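Questions we keep getting about "miracle" brick sealers, and the answers as far as I can give them. Last changed Dec 28, 2022.

## Do I need to seal my brick at all?

Probably not. Most brick houses in Mirnivville have stood bare through decades of rain. If a salesman says yours won't make it through another winter, ask him what he saw that makes him think so.

## But my wall is damp inside. Won't a sealer fix that?

I doubt it. Check the gutters first, then the window joints, then the mortar. Ruth Arboleda was quoted $1,649 for a full coat on her place. Her trouble was a split downspout. 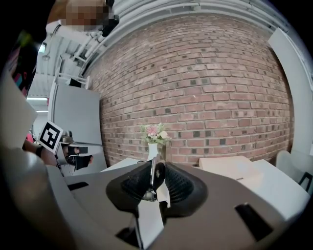
## Can a sealer do harm?

Yes. Brick takes in some water and lets it out again. A coating that forms a film can hold that water in, and if it freezes, the face of the brick can flake off. Sellers like the word "breathable." Ask for the test sheet, and ask who paid for the test.

## What about the 20-year guarantee?

Read the small print. The Trolby one I was shown covers the product and leaves out labor. It also drops any wall with "existing moisture," so you'd be paying to keep out damp on the condition that you don't have any.

## How can I tell if my brick soaks up water?

Splash a little on it on a dry day. If it darkens fast, the brick is taking water in. Some of that is normal, and it doesn't mean you should buy anything.

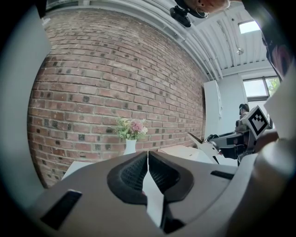
*Red brick wall.*

## Is repointing a better use of the money?

If the mortar is crumbling, yes. Get 2 quotes and make sure both name the mortar mix. Hard cement in an old soft wall can do more damage than the rain did. Colton Gagnon had that done one April and has been patching corners since.

## A neighbor swears by the stuff. Is she wrong?

Maybe not. Ask what else was done that year. Pacita Lumanlan praised her sealer to me for a good ten minutes before she mentioned the new gutters.

## Do you sell anything?

No. Send corrections to Eduardo Bautista, with the product sheet attached if you want a claim looked at.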